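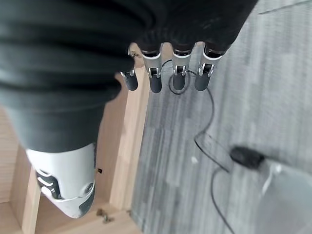 Ticket 689 – Plilusska bedside cabinet, rocks on carpet
Opened Saturday, September 1, 2018 by Perihan Duman, Amthorpe
Status: waiting for customer

Customer reports that the cabinet rocks when the top drawer is opened. It stood level on the hard floor at the old address. It is now on carpet in the back bedroom, against the outside wall.

Checked first: all fixings on the base tightened. No change.

Checked second: cabinet pulled out 5 cm from the wall. Rocking is less but still there. The back edge had been sitting on the gripper strip under the carpet, so the front was lower than the back.

Checked third: drawers taken out and the cabinet tried empty. It still moves slightly at the front left corner – a folded piece of card under that corner stops it.

We use cookies to remember your settings and to see which pages are read. Accept all / Manage choices

Reply from Núñez parts desk: do not leave card under it, it will flatten. Use the Trirkix screw-in feet, part 215, one at each corner. Wind the back pair fully in, then bring the front pair down until the top reads level. Refit the drawers and check again with the top one open.

Customer asked whether the feet will mark the carpet. They will leave small dents – felt pads do not help on pile.

Feet ordered. Ticket stays open until they are fitted.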